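Tenants' Group Questions Jeteveck's "Near-Zero Waste" Office Claim

Wumska says the recycling figures sent to renters leave out most of what gets thrown away

APRIL. Wumska, which speaks for office renters in 12 buildings run by Jeteveck, today asked the landlord to publish the numbers behind its claim that its properties are "near-zero waste."

The claim appeared in Jeteveck's spring letter to renters, along with notice of a higher service fee. The letter says 1,824 bags were "diverted" over the winter. It does not say how many bags were collected in total, how heavy they were, or where they ended up.

"Diverted to where?" said Bernice Acheampong, who chairs Wumska. "A bag can leave by a different door and still go to the landfill. We've asked for the hauling receipts twice and got a brochure both times."

Jeteveck has pointed to its color-coded bins as proof that sorting works. Wumska is not convinced. Lid colors differ between buildings, and in four of them the sign by the elevator doesn't match the bins upstairs.
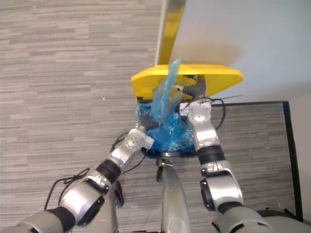 What the Fee Pays For

Renters were told the new fee covers sorting by Kwofie, the hauler, and a tracking service called Rotomow. Wumska has seen no contract for either one. Night cleaning crews in two buildings told the group that they empty everything into the same cart at around 9 p.m.

"Maybe it all gets sorted later," said Kwadwo Atinga, who reviewed the letter for Wumska. "If so, there's a bill for that work somewhere. I'd like to read it before my office pays a share."

The group is asking for monthly weights by building, copies of hauling receipts, and a hold on the fee until both are released. It has also asked Jeteveck to stop using "near-zero" in ads for vacant space.

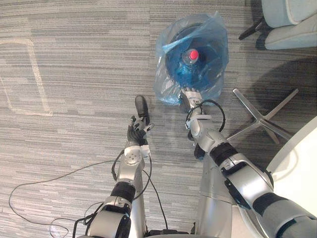 Gray striped office carpet.

Wumska members may send copies of their own service bills to the group's office through the end of the month.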